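Lectura: 4 minutos

6 de enero de 2025
Por Albane Guillot

La mesa de Flilitz

Cuando cerró la delegación de Flilitz, Ritva Nurmi recibió el encargo de inventariar el mobiliario. Le dieron una carpeta, un rollo de etiquetas adhesivas y un plazo que vencía el viernes a las dos. También le dieron las gracias, por adelantado, y eso le pareció mala señal.

El mobiliario de Flilitz era como el de todas partes: sillas que subían y no bajaban, un perchero al que la gente saludaba por la mañana, armarios cuya llave estaba dentro. Ritva fue pegando etiquetas con buen ánimo hasta llegar a la número 337, que correspondía a la mesa de Hepburn.

Hepburn había trabajado siete años en aquella mesa. Se jubiló sin discurso y sin tarta, y dejó en el cajón un clip, dos caramelos de anís y la factura de la propia mesa, comprada a la casa Bromum por sesenta coronas. El formulario pedía tres cosas: tipo, color y desperfectos. En tipo, Ritva puso «mesa». En color puso «claro», después lo tachó y puso «miel», después le dio vergüenza y volvió a «claro».

Con los desperfectos se sentó.
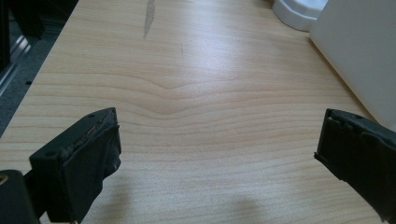 La veta, a la altura donde Hepburn apoyaba el café.

La mancha gris no planteaba dudas. Era alargada, irregular, con una cola que se iba afinando, y Ritva escribió «mancha» con letra firme. El arañazo, fino y pequeñísimo, le costó algo más, porque según cómo le diera la luz del techo se podía discutir. Lo apuntó igualmente. Una no quiere que luego la llamen de la central por un arañazo.

Lo malo era la uve. Las vetas venían tranquilas desde la izquierda, como gente que va al trabajo, y de pronto se hundían todas juntas hacia abajo, se lo pensaban y volvían a subir. Después seguían hacia la derecha igual que si no hubiera pasado nada. Ritva la recorrió con el dedo. Lisa. Volvió a recorrerla.

¿Era aquello un desperfecto? El manual de Udach, edición revisada, dedicaba una página entera a las quemaduras y media a las iniciales grabadas con compás, pero de las vetas que cambian de idea no decía una palabra. Llamó a la central. Le pasaron con alguien que le preguntó si la mesa se tenía en pie.

—Perfectamente.

—Entonces está bien.

—Pero tiene una especie de valle.

Hubo un silencio en el que se oyó masticar.

—¿Un valle hondo?

—No, no, plano. Un valle dibujado.

—Ponga «usada» —dijo la voz, y colgó.

Ritva no puso «usada». Se quedó mirando la uve hasta que se le enfrió la sopa del termo, proeza notable, pues el termo era bueno. Pensó en Hepburn, siete años delante de aquello, rellenando hojas con las líneas bien rectas. Nunca lo había mencionado. Claro que Hepburn tampoco había mencionado que estaba casado hasta que su mujer vino a recogerlo el último día.

A las dos menos cinco del viernes llegó el camión. Los mozos se llevaron las sillas, el perchero y los armarios con sus llaves dentro. Al llegar a la mesa buscaron la etiqueta y no la encontraron.

—Esta no está en la lista —dijo el mayor.

—Qué raro —dijo Ritva, con la 337 pegada a la suela del zapato izquierdo.

Le ayudaron a subirla a su casa por una propina que no venía en ningún formulario. No pasaba por la puerta de la cocina, así que la dejaron en el pasillo, donde sigue, y para ir al baño hay que ponerse de lado.

Relatos recientes
El hombre que regaba el felpudo
Instrucciones para perder un paraguas en Udach
La tía de Bromum no viene este año
Tres domingos y un calentador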